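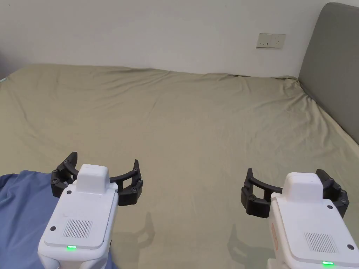 Rajitha Majumder schreibt, ihr sei die Vorführung am Montag zu kurz gewesen, sie hätte gern selbst einmal die Greifer geführt.

Liste Rovevix-Besuche | Thema: Tag der offenen Tür
August, von Henk, Lesezeit: 2 Minuten

Hallo zusammen,

das geht beim nächsten Termin. Wer will, meldet sich vorher bei mir. Gezeigt wird wieder das Arbeiten am Bett mit zwei Greifern, Treffpunkt Raum 201.

Zur Frage nach dem Spannbettlaken: Grün bleibt es, die weißen Gehäuse heben sich davon gut ab. Mondal bringt noch ein zweites mit.

Gruß
Henk

> Am Montag schrieb Pledudetti:
> Können die Backen dünnen Stoff fassen, ohne
> ihn zu beschädigen? Die Spitzen sehen
> ziemlich scharf aus. Und gibt es Parkplätze
> in Vudanthorpe?

PS: Parken hinter der Halle, 100 Meter bis zum Eingang. Dünnen Stoff probieren wir vor Ort, bringt gern etwas Altes mit.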